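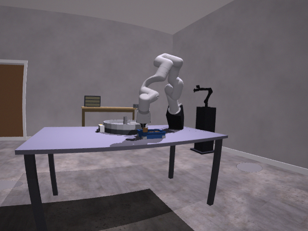
The Long, Slow Comeback of the Night Ferry

7 min read

The boat to Plirnport leaves at ten past nine in the evening, and by half past eight there's already a line at the snack counter. Cyclists get on first, with their panniers and their damp maps, then the families, then the truck drivers, who know exactly which chairs in the lounge tip back and which ones only look like they do. I've taken this crossing five times now and I still get a little jolt in the stomach when the ramp comes up.

I love a night ferry. I love going to sleep in one place and waking up in another without having taken my shoes through a scanner. For a long stretch it looked as if I'd have to love them in the past tense. When the Gindongate line dropped its overnight sailing in 2000, it was the last one on this coast, and most people I knew shrugged. Flights were cheap! Who wanted to spend eleven hours doing what a plane did in one?

Engelbert Koller did. He was a purser on the old boat and he kept the final cabin list, 26 names, folded in the back of a tide table. "We had people cry at the gangway," he told me over a very strong coffee in the crew mess. "One man had proposed on board. He wanted to buy the door to the cabin." Did he get it? "He got the number off the door."

Koller is back at sea now, on the Jemel, a ship with 151 cabins and a smell of toast that starts drifting down the corridors well before six. She isn't a glamorous vessel. The carpet is a swirly maroon that must have been chosen to hide things, and the showers have two settings, both of them brief. But the bunks are long enough for tall people, the sheets are proper cotton, and if you ask at the desk they'll lend you a hot water bottle in a knitted cover. I asked in July. They didn't blink.

What has changed is who's on board. In the old days it was mostly freight, plus a few passengers who hated flying. On my last trip I met a string quartet with a cello strapped into its own bunk, a retired couple moving house with two cats, and a school hiking club that had taken over the aft deck and was singing something with a great many verses. I shared a table with Karabo Le Roux, a beekeeper who makes the crossing every spring to visit her sister. She used to fly. "I'd arrive with a headache and no luggage," she said. "Now I arrive with a headache from staying up talking, and all my luggage." She was eating pea soup out of a mug and recommended it highly, and she was right, it's terrific soup.

The soup deserves a paragraph. It's made by the night cook, whose name is Ngcobo and who wouldn't come out to be interviewed but did send out a second bowl. There's smoked ham in it, and a lot of black pepper, and something sharp at the end that I think is pickled mustard seed. It goes on at eleven and it's always gone by one. If you're traveling with children, get theirs first.

Then there's the deck at night, which I could go on about for pages. You step over the high sill of the door and the wind takes your breath for a second, and after that your eyes settle and there's so much to look at: fishing boats with their work lights on, the slow blink of a buoy, and on a clear crossing more stars than seems reasonable. In December they string colored bulbs along the rail and the crew put out blankets. I stayed up there until my teeth hurt.

A few practical notes if I've talked you into it. Inside cabins are darker and quieter, and I sleep better in them. Forward cabins feel the waves more. Bring earplugs for the car deck announcements, and bring a small bag upstairs with you, as the car deck is locked once you sail. Breakfast is worth paying for in advance, mainly for the rye rolls, and the left-hand windows get the sunrise on the way out.

We came into Plirnport just after eight, past the grain silos and the long stone pier where people bring their dogs. The hikers had sung themselves hoarse. Karabo's sister was waiting behind the barrier, waving a dish towel over her head with both hands.

Contact the features desk | © All rights reserved | Back to top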